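Sidewalk robot purchase: simulated route gallery

Dornholm is pricing a sidewalk delivery robot for the Pylypenko office campus. Before asking for quotes we ran the route in simulation, and these renders go with the equipment request. Stefaniia Tkachuk built the budget sheet and Demyd Hrynyshyn checked the route notes. The budget line allows for up to 70 hours of simulator time. Comments go to Raluca Ene by the end of August.

1. Walkway toward the office building

The left side of the path is in shade and most of the right side is in full sun. Quotes should state how the cameras handle a hard change in light. The railing on the right guards a drop below pavement level, so a drop sensor is a required item and is priced in the base unit. 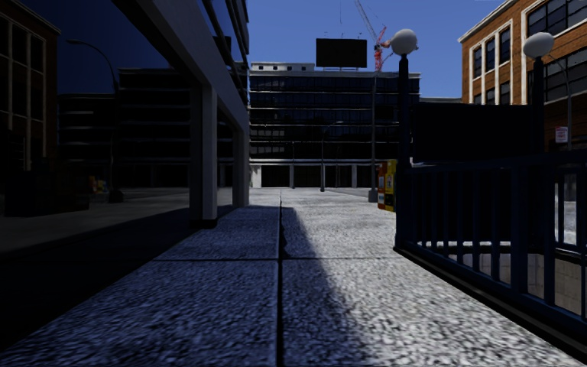 2. Along the concrete wall

Plain gray wall, few features to localize against, and dark glass under the overhang that reflects the street. Tymofii Boiko wants lidar quoted as a separate line here. The thin groove and slight step along the edge of the walkway set the minimum for wheel size. We put down $882 for a spare wheel set and $154 for a second charging cable. 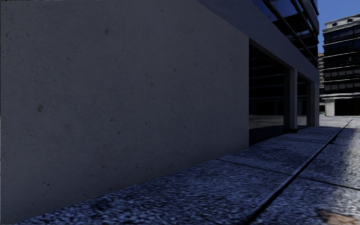
3. Still to price

Insurance, winter storage and 40 hours of operator training. Javthorpe has been asked for a lease figure as well as a purchase price.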